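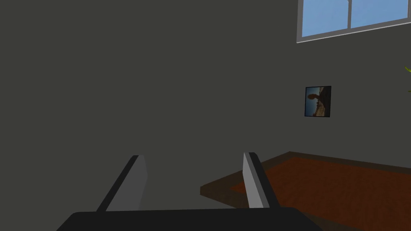 **Progress report to the Danix fund, third period**
Project: Gripper-assisted packing at the Trernemthorpe site
Prepared by Spyros Tsoukalas, May 14, 2023

**Work done**

In this period we continued the training of the packing arm in simulation, before it is used on the line. We work in a simple room model with a wall, a window and a rug, seen from the position of the gripper. The room does not look like our packing hall. Corey Hollis chose it so that the approach and the opening of the fingers can be tested first without boxes. He has finished 148 of the 400 planned runs, and 91 of these were accepted by Elspeth MacKinnon, who checks them against the safety rules of the site.

The hall model, with the belt and the shelves, is delayed. Our supplier Oltudeo sent the measurements of the belt in a file format which we could not open, and the new files came only last week.

**The people on the line**

Melina Sotiropoulos held talks with the packers of both shifts. Most of them are glad that the arm will take over the lifting of the lower boxes. They are less glad about the speed. At present a packer can slow down the belt when a label is wrong, and they asked who will decide this when the arm is working. We had no good answer at the first meeting. It is now agreed that the stop and the slow button stay with the packer.

Two packers have asked to learn how the runs are prepared, and they sit with Corey one afternoon per week. Their remarks are useful. One of them noticed that our approach path would cross the place where people reach for the tape, and the path was changed.

The night shift fears that hours will be cut. Eleri Foulkes, the site manager, has confirmed in writing that no contract will change during the trial. For the time after the trial there is no decision yet, and the packers know this.

**Next period**

- Finish the remaining runs in the simple room
- Begin runs in the hall model
- Train 3 packers as line leads for the arm
- Agree with Eleri on new break times

We ask the fund to move the unused travel money to the training of the line leads. The budget table will follow separately.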